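Can a machine tidy the office yet?

Readers keep asking whether they can stop picking up after themselves. I went through the usual chores with Irja Nieminen, who fixes machines at Perkel and has a low opinion of most of them.

Vacuuming

Mostly solved, if you do the picking up first. Socks, shoelaces and phone chargers still win. Lift cables off the carpet and tape them under the desk before you let anything with wheels loose, office chairs included.

Putting files away

Harder than it looks. You and I see a binder and a shelf and think no more of it. A robot has to find the edge of something flat, get its fingers under it, and bring it in past the doors without knocking either one. 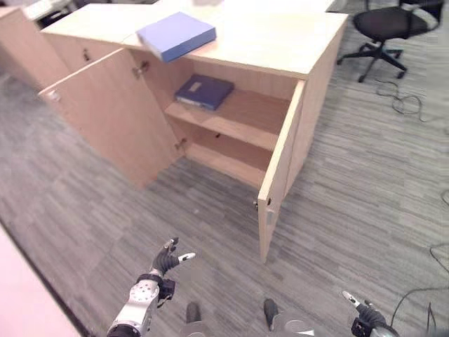 Tips that help people and robots alike

Open both doors all the way. A door left half open is a thing to hit, with an elbow or with anything else.

Keep the middle shelf for what you use every week. The bottom one can wait for the stuff you swear you'll sort in July.

Stand binders up if you have more than two. Flat ones turn into a pile, and the one you want is at the bottom.

Clear the top of a low cabinet at the end of the day. Anything flat collects paper - it's what flat things do.

Folding laundry

Irja timed a machine on a bath towel at around 70 seconds. My nephew takes longer, but he has to be asked twice.

So should you wait?

I wouldn't. Put the box file away yourself, and check back with me next year. Irja says to make it two.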